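How to free up storage on a Zekden phone before a system update

When I wanted to install the new update on my Zekden Jaltum, the phone told me there is not enough space. The update file was 1,227 MB and I had only 800 MB free. I solved it without deleting any photo of my family, so I write the steps for other owners.

Before you start, charge the phone and connect it to Wi-Fi.

1. Open Settings, then Storage. Wait until the bar is fully loaded. On my phone this takes almost a minute.

2. Tap Apps and sort the list by size. Open the biggest one and choose Clear cache. Do not choose Clear data - this will sign you out and remove your downloads.

3. Repeat it for the next apps in the list. For me the browser and the Amora music player were the largest.

4. Go to the Files app and open the Download folder. Old installers stay there for years. Mine had 3 copies of the same one.

5. Open the Gallery and empty the Trash. Deleted pictures still use space until you do this.

6. Restart the phone and look at Storage again.

After these steps I had 3,153 MB free and the update started normally.

If you still see the message, check the messenger folders. Videos from group chats are saved there automatically, and you can switch this off in the messenger settings. 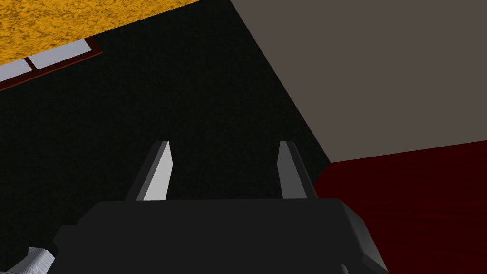 The same steps should work on the older Zekden models too, but there the Trash is under Albums - scroll to the end of the page to find it.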